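Friday, October 25, 2019

Print room, late afternoon, ink under my nails again. Picking up the yellow problem where I left it.

So the Mrema poster needs a yellow that stays yellow on the dark Skastow stock, and the one we have goes olive the second it's down. I knew it would do this and I still hoped! On white paper it's gorgeous, like egg yolk. On the slate it looks like something scraped off a pond. Transparent ink over gray, what did I expect.

Mixed nine drawdowns this morning on offcuts. Started with straight Goltel process yellow and worked up in opaque white, a little more each time, then did the last couple with the opaque yellow base from the bottom shelf (the can with the dented lid, which needs a new label, I only know what it is by smell at this point).

What I got:

- 1 to 3: useless. Green-brown. You can see every fiber of the paper through it.
- 4 and 5: better, but it dries chalky and you can rub it off with a thumb.
- 6: too much white, reads as butter. Nice color for some other job.
- 7: opaque base, one pass. Patchy in the big areas, fine in the type.
- 8: opaque base, two passes, dried between. This is the one, I think.
- 9: same as 8 but with a splash of extender so it'd flow. Went see-through again. Don't do this.

The thing I keep relearning is that yellow gets all its punch from being light. Darken it even a hair and your eye files it under green or brown, while a red can drop quite a way and everybody still calls it red. The red for the title block went down in one pass on the same offcut and I haven't had to think about it since.
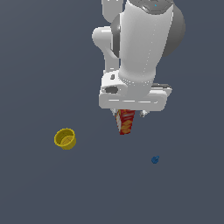 *Yellow cup and red box against slate gray.*

Mesh next. I'd burned the yellow layer on the 255, which is lovely for the fine lettering and stingy with ink everywhere else. I want to drop to something much coarser and just accept that the tiny credit line at the bottom goes soft. Or! Move the credit line to the red screen and leave that on the fine mesh. I like that a lot better, and it means the yellow screen is only big shapes. Need to ask Mrema if they mind a red credit line. I can't imagine they do, but they minded the staples last time.

Two passes means registration, and two passes of the same color is sneaky: you don't see you're off until there's a faint second edge all around the shape, like a bad haircut. Taped new guides to the board, three of them, the thick plastic kind. Flood stroke after every pull, no wandering off to answer the phone. The opaque base skins over so fast it's rude. I lost the bottom left corner of the screen to dried ink at lunch and spent twenty minutes with a wet rag getting it back.

Counts, so I don't have to do this again on Monday: there are 1,171 sheets of the Skastow on the shelf. I'm pulling 79 out for setup and tests, all from the top of the stack where the edges got dinged, and writing TEST on the back in pencil. If they come back around as finals I'm going to cry.

The Jonix dryer is running hot on the left side of the belt. Sheets come out with a curl on that edge and then won't sit against the guides for the second pass, so everything's been going on the rack instead. Slower, but flat. I want flat.

Also tried looking at the swatches under the window and then under the tubes. Number 8 holds up in both. Number 7 goes sickly under the tubes, and where's this poster going to hang? In a stairwell. Under tubes. 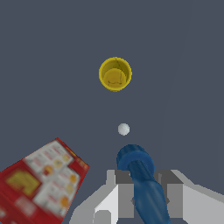
Yaw Quartey wrote back that he'd skip the second yellow entirely and lay down white first, one solid pass through the coarse screen, then the transparent yellow over it. He says he did a run that way in March on a stock nearly as dark and the color came out cleaner than anything from the opaque can, "and you get to keep your nice egg yolk." He'd trap the white in a hair smaller so it doesn't peek out at the edges.

Well, shoot. It's the same number of pulls as my number 8, and I've got more white than I know what to do with. The only cost is a second positive for the shrunken white shapes, and I can output that tonight.

Monday: burn white (coarse), burn yellow (coarse), leave red alone. Print five with Yaw's method, five with number 8, hang them all in the stairwell and look in the morning.

Buy rags.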